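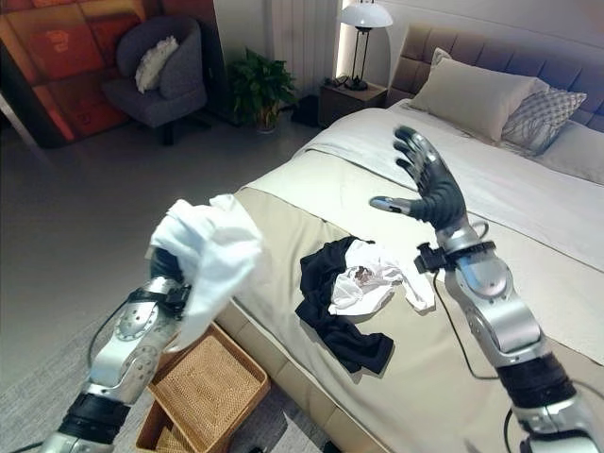 How to wash and dry a feather duvet at home

Most feather and down duvets can be washed at home if the drum is big enough. Read the care label first. If it says dry clean only, or the label has gone and you don't know what the filling is, take it to a cleaner.

Check the machine

A single duvet will usually go in a large household machine. A king size nearly always needs a launderette. Push the dry duvet into the drum and see if you can still get your arm in over the top of it. If you can't, the water won't reach the middle and the filling will come out in lumps.

Check the cover

Lay the duvet flat and go over the seams with your hand. Feathers poking through a seam mean the stitching is going. Sew up any gap with small, close stitches before washing, as a small hole will open up in the spin. Treat yellow marks with a little liquid detergent and cool water, pushing the filling away from the spot first so that you are only wetting the cotton.

Washing

Use a liquid detergent meant for wool or down, and half the amount you would use for a full load. Leave out fabric softener. It coats the feathers and they go flat.

Set the machine to 30 degrees on a delicate cycle, unless the label gives something else. Spin at 1000 or lower. When it finishes, run a second rinse with no detergent in the drawer. If you still see suds on the glass, rinse again.

The duvet will be heavy and will smell a bit like a wet dog. The smell goes as it dries. Lift it out with both arms underneath, because pulling it by one corner puts all the weight on the inner seams.

Drying

Use a tumble dryer on low heat with two or three clean tennis balls. Stop it every half hour, take the duvet out, shake it from each end and break up any clumps with your fingers. Expect this to take most of an afternoon. At a launderette, the big dryers are quicker but run hotter, so choose the lowest setting and stay with it.

You can dry it on a line from April onwards if the weather is good. Hang it over two lines to spread the weight and turn it often. Bring it in before the dew comes down and finish it on an airer in a warm room.

Hold it up to a window when you think it is done. Dark patches are clumps, and clumps are usually still damp. Leave it spread out overnight before you put the cover back on.

How often

Once a year is enough for most people. In between, air it over a banister or an open window for an hour when you change the sheets. Pillows need doing more often, and two at a time will balance the drum.

Storing a spare

Use a cotton bag or an old pillowcase. Plastic holds in any damp, and vacuum bags will crush the feathers if they are left for months. Keep it off the floor of the wardrobe and don't put anything heavy on top.

Page by Hayley Greenwood. Thanks to Brenda Wainwright for the note about rinsing twice.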